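Speaker notes: Sorting Records Before a Move
Staff briefing, Ostthorpe Municipal Archive
14/06/2024
Presenter: Edit Vass, Records Services

Opening

Good morning, and thank you for coming. Please note that the session is being held in English so that our colleagues from Ullholm can take part. Handouts are by the door.

Introduce Béla Gál, who is in charge of the transport schedule, and Réka Szekeres, who will take questions on retention periods at the end. Zsolt Szilágyi sends his regrets. His questions from April have been worked into the section on box lists.

State the purpose of the session. By the end of it, each department should know which of its paper records will travel to the new building, which will go to the Asfaw storage site, and which may be destroyed under the current schedule. The session does not cover digital records or the map collection. Both have their own guidance.

Why sort before packing

Remind the audience of the last move. Departments packed first and sorted later, and a large part of what was carried up the stairs was carried down again within the year. Duplicate invoices, blank forms and old supply catalogs took up shelf space that had been set aside for council minutes. Do not name departments.

Explain that the contract with the moving firm is priced by the box. Every box that does not need to travel is a saving to the department that would have sent it.

Pause here for comments. Someone will raise the question of staff time. The answer is that the director has agreed to two sorting days for each department, with the public counter closed on both. Requests for more time should be made to Ms. Somogyi in writing.

The three groups

All records are to be placed in one of three groups. Active records are those a department expects to consult in the coming year. Inactive records must be kept by law or by our own rules but are seldom requested. Expired records have passed the end of their retention period and have no historical value.

Stress that the decision on historical value does not rest with the department. Staff may propose, and Records Services will decide. Read the next sentence aloud as written: "No record may be destroyed on the ground that it looks unimportant."

Color is used throughout. Each group has a color, and that color appears on the box label, the box list and the door of the room where the boxes are to be stacked. Please do not invent further colors. In the last move one office added two of its own, and the movers set those boxes aside until the end of the day.
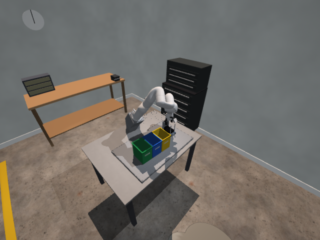
Figure 1. Green and blue bins in a row, with pale labels on the front.

Labels

Labels go on the front, at the short end of the box, never on the lid. Lids get switched. Hold up the sample label and go through the fields slowly:

Department code
Box number
Group
First and last date of the contents
Initials of the person who packed it

The department code is the short code from the phone directory. Do not write the department name out in full. Several names have changed since the directory was printed, and the codes have stayed the same.

Box numbers start from one in each department and run straight through all groups. If a box is emptied or combined with another, its number is retired. It should be struck out on the box list and left there, so that a gap in the numbers can be explained later.

Use the black markers supplied. Ballpoint is hard to read in the storage aisles, where the lighting is low.

Box lists

A box list has one line for each folder. Mr. Szilágyi asked whether a single line would do for a run of folders in one series. It will, provided that the run is unbroken and the first and last folders are both named. If even one folder is missing or out on loan, list every folder.

Two copies are needed. One goes inside the box, on top of the contents. The other is sent to Records Services no later than the day before the box is collected. Boxes without a list on file will not be loaded. Mr. Gál has asked that this point be made twice. Make it again at the end.

Show the completed list from the Licensing Office, with their permission. Point out the column for restricted material. Personnel files, medical certificates and anything under seal must be marked in that column, and those boxes must be handed over in person against a signature.

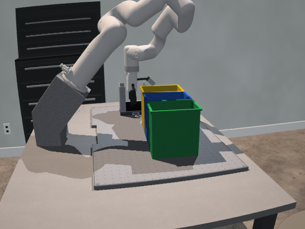
Packing and weight

The standard carton is the only one accepted. Copy paper boxes, fruit boxes and suitcases have all been presented at the loading dock in the past, and all will be returned to the sender.

No carton may weigh more than 14 kilograms. A carton filled with bound volumes will pass that limit well before it is full. Bound volumes should lie flat, spine to the side, with the remaining space filled with crumpled paper. Folders should stand upright, as they would in a drawer, with enough room for a hand to slide in.

Remove hanging rails, binder clips and rubber bands. Staples may stay. Plastic sleeves should be removed from anything going to Asfaw for long-term storage. Records Services will supply paper folders in packs of 200 on request.

Do not stack cartons in corridors. The fire officer will inspect each floor during the sorting period and may order a corridor cleared at once.

Destruction

Expired records go in the locked consoles, not in the ordinary paper recycling. The consoles are emptied by Zirano under contract, and a certificate is issued for each collection. Keep the certificate with the department's copy of the destruction list. It is itself a record and must be kept permanently.

A destruction list requires the signature of the head of department and of Records Services. If the head of department is on leave, the deputy may sign, but the date of the leave should be noted beside the signature.

If time is short, leave out the remainder of this section and refer the audience to page 2 of the handout.

Questions

Invite Ms. Szekeres to the front. Likely topics are election materials, building permits that were never issued, and records left behind by offices that have since closed. For closed offices, the department that took over the work is responsible for the sorting, whether or not it has ever opened the cabinets.

Repeat the rule on box lists. Collect the attendance sheet before the room is released.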